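How Students in Shared Housing Wash and Replace Their Bedding
Project report, Shengli Cai

1. Background
I chose bedding because the housing office at Banham gives new tenants a page on kitchens and a page on bins, but only two lines on beds. I wanted to know how often students wash their sheets, what stops them, and what they spend. The survey went to residents of two halls, Furia and Qian, and ran for most of June.

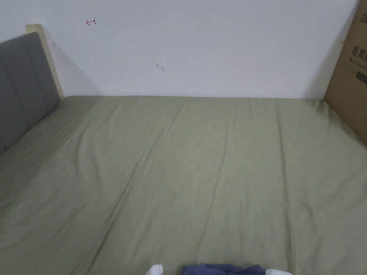

The form went out to 312 residents and 267 sent it back. I left out questions on income after the pilot, as several people skipped them and then stopped filling in the rest.

2. Washing
The most common answer was every two weeks. Residents of Qian washed more often than those in Furia, where the laundry room is in a separate building. Cost came up less than I expected. Drying was the main complaint in both halls, mostly from people with no outside space.

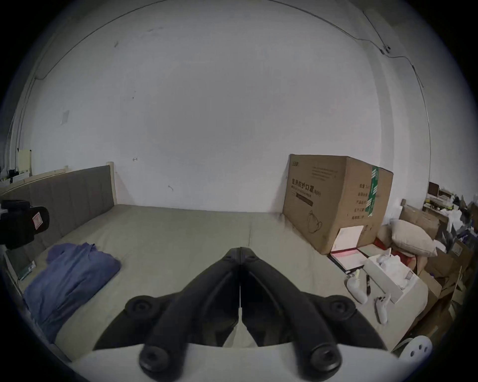

Figure 2. Large bed with a fitted sheet and grey upholstered headboard.

Fitted sheets were rated harder to dry and fold than flat ones. Even so, most people owned only fitted sheets and had never bought a flat one. Roughly 130 respondents had a single set, so washing and drying had to be done in one day.

3. Clothes and bedding together
Many people put clothes in the same load to save money.
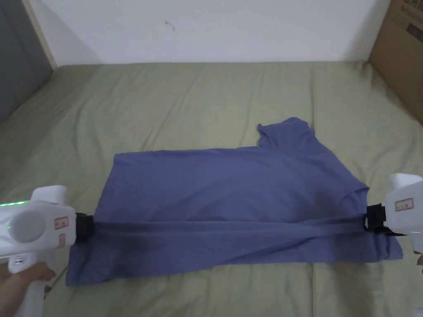 This makes sense for a half-empty drum, but large sheets tend to wrap round smaller items and the load comes out unevenly rinsed. I tried it over 8 loads in the Skekanlow laundry room and had to untangle most of them by hand before drying.

4. Points raised at the presentation 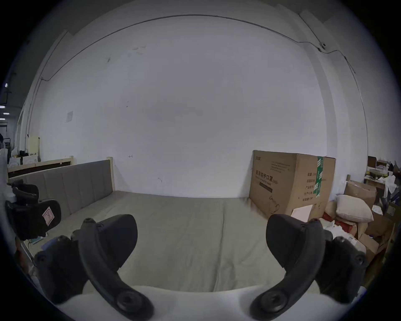
Why was there no comparison with students living at home?
The survey was sent through the hall mailing lists, so those students were never contacted. A second survey would need a different way of reaching them.

I was also asked about duvets. These were left out because few of them fit the hall machines.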